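Robot Learning, handout 5: camera pose randomisation
Notes by Siwan Lloyd

A policy trained in simulation with a fixed head camera tends to learn the camera along with the task. In the Prusard experiments we roll the camera by up to 30 degrees either way at the start of each episode. The arm commands stay in the base coordinate system, so the network has to recover the roll from the walls and floor. The training set holds 1675 episodes.
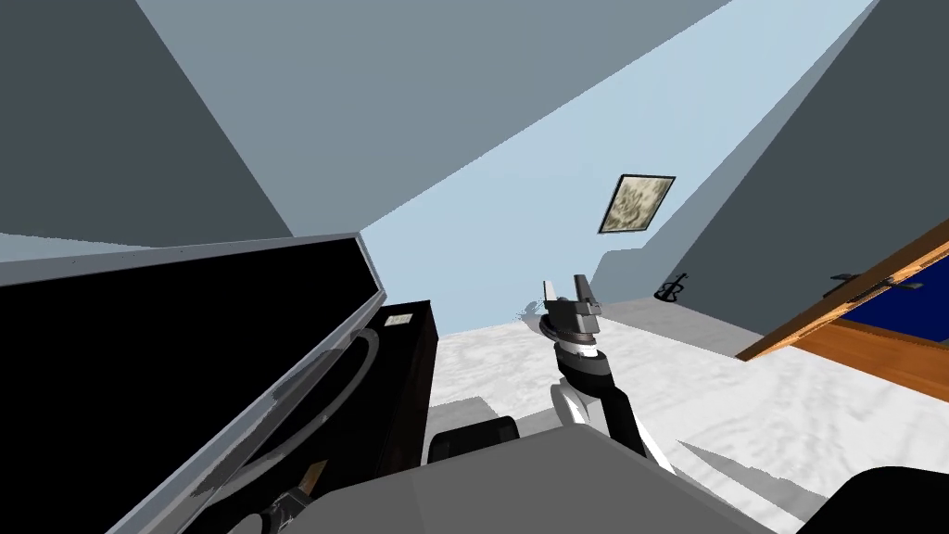
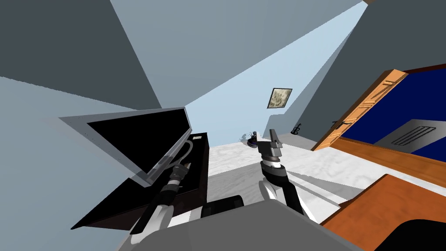 Fig. 2. Rendered views with the room tilted. The open case is on the left in both; the left gripper reaches into it in the second.

Compare the two baselines, Jarman (no roll) and Kellton (roll applied to the finished image). Kellton leaves blank corners, and the network can read the angle from those.

Exercise: derive the rotation from camera to base for a roll of 33 degrees, and say why it lies outside the training range.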